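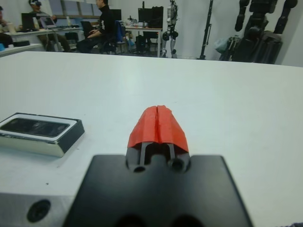 From: Danuta Witkowska
To: lab visits list
Subject: Re: Notes for the April open day

Hello all,

Przemysław's message is quoted further down for those who joined the list this week. I went over to Verkenitz yesterday afternoon to see how far along they are, and I can answer most of his points now.

The visit is on. They will take us in two groups, the first at 10:00 and the second at 1:30. We have 22 names so far, which fits, but please don't bring extra people without writing to me first. The room is an ordinary working lab with desks on most sides, and the second group will have to wait in the hallway until the first is out.

The main demonstration is the small arm with the two-finger gripper at the white table. It has the orange-red fingertip covers on it. Dorota Mazurek will run it. She plans to have it pick up small parts from the table and set them down in a tray, first at slow speed and then at the speed they normally use. She wants to keep each run to 4 minutes so there is time for questions in between. The camera at the wrist will be shown on a monitor, so people at the back can follow the fingers closing. I asked if visitors could hand objects to the arm. The answer is no, but you can pick an object and Dorota will put it on the table for you.

The second part is the headset station at the long white desk. One of their people will be working there in a VR headset, and Dorota will explain what the operator sees and how a session is recorded. Visitors who want to put the headset on can do so at the end, one at a time. If you wear glasses, tell her before you try it – there is a spacer that goes inside and it takes a minute to fit.

The two humanoids are at the far end of the room, the slim silver and black one and the big black one by the wall. Neither will be walking. Several of you asked about this, and I asked again in person. Wojciech Czarnecka is in charge of them and would like to finish some work on the leg controllers before showing anything to a group. You can look at them from close up, and he will talk about the joints and the batteries. Please don't touch them.

Photos are fine as long as you don't take pictures of the screens. Ask before you photograph anyone who works there.

Now the practical part. The lab is in room 106, past the front desk and left. Sign in downstairs and give Bronisława Wasilewska as your contact, not me, because she is the one they will call. Leave large bags at the front desk if you can. I carried a backpack around for an hour and was in the way the whole time. There is coffee on the ground floor but no food or open cups in the lab.

The bus from Conurport stops across the street. Parking behind the building is for staff, so drivers should use the lot by the Krawczyk warehouse and walk over. It took me around ten minutes.

One thing I could not settle is the Lullon software session. Przemysław wanted it right after the demonstration. The person who would teach it is away for most of April and they have not found anyone else. I told them we would rather move it to a later date than do a short version. If you signed up only for that part, let me know and I will take you off the list for the visit.

Danuta

Przemysław Kalinowski wrote:

> Hi everyone,
>
> A few questions before we confirm the open day with Verkenitz.
>
> 1. How many can they take at one time? Last year we all went in together and half of us saw the back of someone's head.
>
> 2. Will the arm be running live or will they show us a video? I would like to see it miss a grasp once or twice. It is more useful to me to see what the operator does then.
>
> 3. Are the humanoids part of the demonstration? My students keep asking, and I don't want to promise them anything.
>
> 4. Can we add the Lullon session on the same day? I would need 2 hours for it with a break, and a table where people can open their own laptops.
>
> I can't do the morning, so please put me in whichever group is later.
>
> Przemysław

P.S. to Przemysław: you are in the 1:30 group with your students. It will be live. I passed on the part about missed grasps, and Dorota said she will leave them in and show how she recovers from one.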